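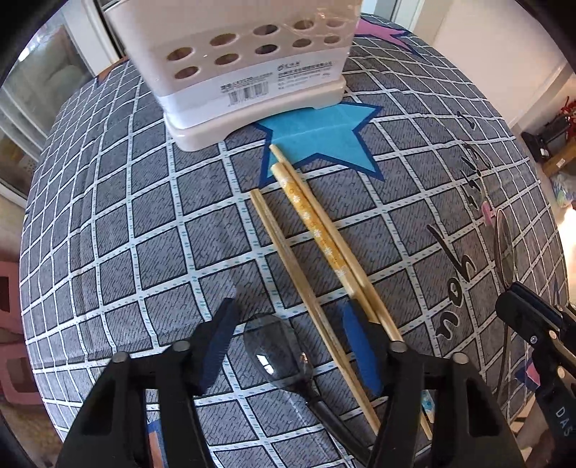
A plastic basket still with its barcode, on a checked tablecloth.

The year I stopped buying in a hurry

When I moved to Lirnisari in April, I brought two suitcases and a box of books. The apartment was on the fourth floor and it had a stove, a sink and one lamp. I come from a family where a new home is filled before the first night. My aunts arrive with pots, my uncles with chairs, and by evening there is no place to stand. In Lirnisari I had no aunts, so I did what people do now. I opened the website of Mellow and ordered 16 things before midnight.

I remember very few of them today. There was a rug which was smaller than I had understood from the page. There was a shelf for spices, although I owned only salt and paprika. The delivery cost more than the shelf. I do not say this to complain about the shop, which did what it promised. I had measured nothing, and I had not yet lived one week in those rooms.

My neighbor across the hall has lived in the building for a long time. She gave me advice that I found a little rude at that moment. Wait until you miss a thing three times, she said, and then buy it. The first time you are only annoyed. The second time you borrow. If there is a third time, you go to the shop.

I began to keep a notebook on the window sill. On the left page I wrote what I had missed, and on the right page what I had used in its place. A glass served as a rolling pin. A winter scarf became a curtain for most of May, and the light in the bedroom was red until nine in the morning. After some weeks many lines on the left page had only one mark beside them, and I could not even remember why I had wanted the thing.

The objects that reached three marks were small and not interesting to show to guests. I needed a second cutting board, hooks, a bucket, and something to keep the spoons together.

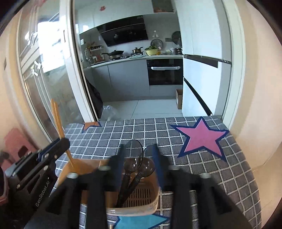 For these I went to Ugwu, the household store behind the bus station. It is a narrow place with goods up to the ceiling, and you must ask for the ladder. The prices are written by hand. Nothing in the store tries to make you dream about another life, and perhaps for this reason I have never left it with more than I came for. The whole list cost me less than the rug.

I do not want to make waiting sound easier than it is. For 7 weeks I ate at the window sill, standing, and my back reminded me of it. When a friend visited, we sat on the box of books, which was not made for two persons. There is also the question of who can afford to wait. A family with a baby cannot put marks in a notebook until a bed becomes necessary. And for a person who has been without things for a long time, to buy all of them in one evening may be a great happiness. I would not take it away from anybody.

Still, more people around me try some version of it. Indevent, the small group that organizes the exchange evenings in our district, had 161 visitors at the last one. The rule there is that you may bring as many objects as you can carry, but you take home only what you can name before you enter. You write it on a paper at the door. I wrote "lamp, for reading" and I came home with a lamp, green, a bit ugly, with a good strong arm. I read beside it every night.

My table I found in autumn. I had missed it much more than three times, but by then I knew where it should stand, how wide it could be, and that I wanted to see the street from it. It cost 900, which was a serious sum for me, and two men carried it up the stairs with many pauses. My neighbor came out to look. She knocked on the top with her knuckles, as one does with a melon, and went to get her own chair.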